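Handling and Storage of a Two-Color Block Set: Project Report
Design Studies, Stultovholm
Submitted Tue 3 July

Summary
The project looked at how a set of small rectangular game blocks is laid out, read and cleared from a table, and whether a common kitchen scoop is a usable tool for returning the blocks to their box. The work covered face marking, row layout and scoop geometry. Box design was dropped from the plan in January and is treated only in the last section.
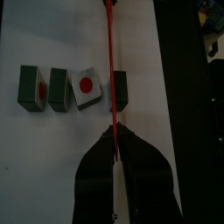 Kerubo Lema
Second-year student, product design. Supervisor: Nighat Jafri

1. Materials
The full set holds 196 blocks. Each block is dark green and white, and the marked ones carry a red circle on the white. The set came with a Tanui storage box and no printed rules. A red plastic scoop was added from the Kokness kitchen range. All work was done on a white tabletop at one station, with the room lights at 300 lux measured at the table surface.

2. Row layout
Blocks were placed in short rows. Two orientations were compared: green toward the reader, and white face up. With green toward the reader, a marked block cannot be told from a blank one unless it is turned far enough to show part of the white side. At a steep angle the circle reads as a narrow oval. Readers in the trial still took it for a mark, but several could not say which one it was.

With the white face up the circle is plain from any seat. The cost is contrast. A white face on a white table has a weak outline, and the green edge below it does most of the work of separating the block from the background. A gray or brown mat would fix this and is recommended for any repeat of the trial.

Gaps between blocks were left uneven on purpose in half the rows. Uneven gaps made no difference to reading. They did make a row harder to push together by hand, as a block set at a slight diagonal tends to turn further when its neighbor touches it.

3. Scoop
The scoop has a wide, shallow bowl that narrows straight into the handle. A shallow bowl is easy to fill from the table but spills when the handle drops. The rule used in the trial was to keep the handle level until the bowl was over the box, then tip it to 60 degrees. Loads of up to 800 grams were carried this way. 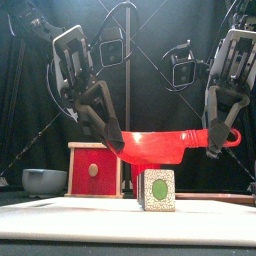 Fig. 2. Scoop supported at the bowl rim and near the end of the handle.

Holding points matter more than expected at the planning stage. With one hold, near the hanging loop, the bowl rolls to one side under an uneven load. A second hold on the rim removes the roll and shortens the reach. For light loads the single hold is good enough.

The glossy surface showed highlights under the room lights. This had no effect on use but made it difficult to judge the fill level from the side.

4. Open points
The Cemdale box insert was ordered and did not arrive in time, so clearing was tested only into the Tanui box. Its opening is narrower than the scoop bowl and blocks caught on the lip. Section 2 should be repeated with the mat. Raw trial sheets are in the department folder under the supervisor's name.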